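Kidney-shaped table

A kidney-shaped table, sometimes called a kidney table or bean table, is a table whose top follows a long curve on one side and bends gently inward on the other, so that seen from overhead it looks a good deal like the bean or the organ it is named for. The shape has been used for writing desks, coffee tables, salon counters and, most familiarly to many households, for the dressing table, where a person can settle into the hollow and find everything within comfortable reach on either hand.

Name and shape

The name is a plain description and has stuck for that reason. Older furniture books often use the French word "haricot" for the same outline, and shop catalogs over the years have added "bean," "cloud" and "pebble," though these last two are used rather freely and may refer to tops with no inward curve at all. Tops may be solid wood, veneered board, glass or stone, and they may stand on legs, on a pedestal or on a pair of cabinets. A painted white finish is a perennial favorite for bedrooms, partly as a matter of fashion and partly for the way it brightens a corner.

As a dressing table

The dressing table version was for many years sold with a gathered fabric skirt, hung from a rail beneath the top and parted in the middle so that the drawers could be reached. Skirts are still made today, often by home sewers, but a great many modern tables go without, and the space below is simply left open for the knees and feet.

What ends up on the table is much the same from one home to the next. There will usually be a mirror, a lamp, a few cosmetics in their compacts and little boxes, a pencil or two for lips or eyes, and a hair dryer, along with whatever else was in somebody's pocket at the end of the day. Because the top has no square corners, trays and boxes made for ordinary desks sit a little awkwardly on it, and owners tend to favor round dishes and small loose containers that can be nudged along the curve.

Electrical items have changed the dressing table more than anything else in living memory. A hair dryer has a long cord, a lamp has another, and a phone charger adds a third, and all of them need somewhere to go. Many people keep a power strip right on the tabletop, toward one end, with its own cord running down to the floor, and the middle of the table then fills up with loops.
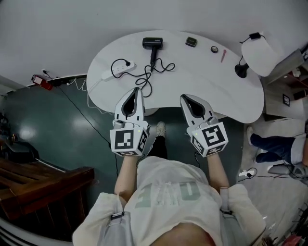
Tidying generally begins with the cords, and it is pleasant work once a person gets into the rhythm of it (a cup of tea nearby does no harm, provided it is kept well away from the outlets!). The dryer is switched off, unplugged and allowed to cool, then its cord is gathered in wide, relaxed loops and held with a soft tie. Winding it tightly around the handle is a very common habit, but it strains the cord where it enters the body of the dryer, and that is the spot where wear most often shows. Lamp cords are usually left in place and led along the back edge. The small things come last: pencils capped and laid together, compacts closed and wiped, and the lamp turned so that its light falls where the sitter's face will be.

Makers and collecting

Among the smaller workshops connected with the form, Flurkthorpe is remembered for its Susel dressing table, a compact model with 3 shallow drawers and a swiveling top that turned on a central pin. The firm made 3000 of them before the pattern was retired, and they still come up at country sales, often repainted several times over. Stevgate later sold a plainer table without drawers, meant for small apartments, and Phetsri offered one with a raised lip along the back to keep pencils from rolling off, a feature many owners remember fondly.

Collectors look first at the edge of the top, where a tight curve is difficult to veneer neatly and old repairs are easy to find. Original skirts and rails add to the interest of a piece, although a table in good everyday use is generally thought none the worse for having lost them.

See also: Dressing table; Vanity stool; Writing desk; Table lamp

Page last revised 30 August 2024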